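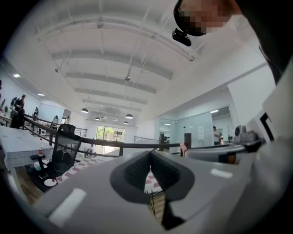

Omolara Bassey

The letter from Clunderden Parish informed Bogumił Nowakowski that he had inherited his great-uncle's seat in the choir.

He read it twice in the hallway with his coat on. He had been expecting money. There had been talk of money at Christmas for as long as he could remember, always in the other room, always stopping when he came in for more potatoes. What he had instead was Seat 8, second row, bass, "to be occupied in person by Thursday evening rehearsal or forfeited to the Pullov family."

He called his mother.

"Don't let the Pullovs have it," she said.

"I can't sing."

"Your great-uncle couldn't sing either. He sat there for forty years and moved his mouth. It's a very good seat. There's a radiator."

"What happens if I forfeit?"

He could hear her putting something down, a spoon or possibly the whole pan. "They already have seven and nine," she said.

So he drove to Clunderden, which took most of the day and one tank of gas, and arrived with a folder under his arm so as to look like someone with music in it. The folder held his car insurance.

The choir director was a Mrs. Rusu. She was small and wore two cardigans, and she looked at Bogumił the way a vet looks at a horse that someone has already paid for.

"Bass?" she said.

"It's in the letter."

"I know what's in the letter. I wrote the letter. Say something low."

"What would you like me to say?"

"That'll do," said Mrs. Rusu, and wrote something in a book, at greater length than he would have liked.

Seat 8 had a cushion on it, flattened in the middle by his late relation. On the left sat Pullov the elder, on the right Pullov the younger, who was seventy. They shook his hand, one after the other, and then both of them leaned in an inch. It was true about the radiator. It came up through the floor behind his calves, and he understood for the first time how a family could stop speaking over a chair.

"Your uncle and I were very close," said the elder Pullov.

"Great-uncle."

"We hated him," said the younger.

"But close," said the elder. "You couldn't get a hymn book between us."

They began with something in Latin. Bogumił opened his insurance and held it at chest height. He moved his mouth. By the second verse he had found that if he said the names of car parts slowly, in no particular order, his lips did more or less what everyone else's were doing, and he was getting some real feeling into "carburetor" when Mrs. Rusu put down her hand and the whole choir stopped except him. He'd had no idea he was making a sound.

It hung up there in the rafters for some time.

"Who was that?" said Mrs. Rusu.

Both Pullovs pointed.

"Again," she said. "The same thing. Whatever that word was."

He said it. She made him say it higher, then lower, then on one long breath, until the sopranos had turned in their seats to look and someone at the back had sat down on a tambourine. Then Mrs. Rusu closed her eyes and kept them closed, and he had a cold feeling that he was about to be praised.

"That's a tenor," she said.

A stir went along the second row. The elder Pullov began quietly moving his scarf onto the cushion.

"I'm a bass," said Bogumił. "It's hereditary."

"You're a tenor, you're flat, and you're the only one I've got under sixty. Tenors are over there."

Over there was by the north door, which did not shut. A single stool stood under a window that had been mended with a hymn sheet. He could see his breath from where he was sitting, and he was sitting by the radiator.

"What would happen," he asked, "if I went on being a bass?"

"You'd be a bad one," said Mrs. Rusu. "We've had one of those. He was warm for forty years."

Bogumił looked at the cushion. The scarf was on most of it now. He thought of his mother, and the spoon, and the drive home.

"Can I bring the cushion?" he said.

The Pullovs conferred. It came down, in the end, to which of them would have to lift the scarf.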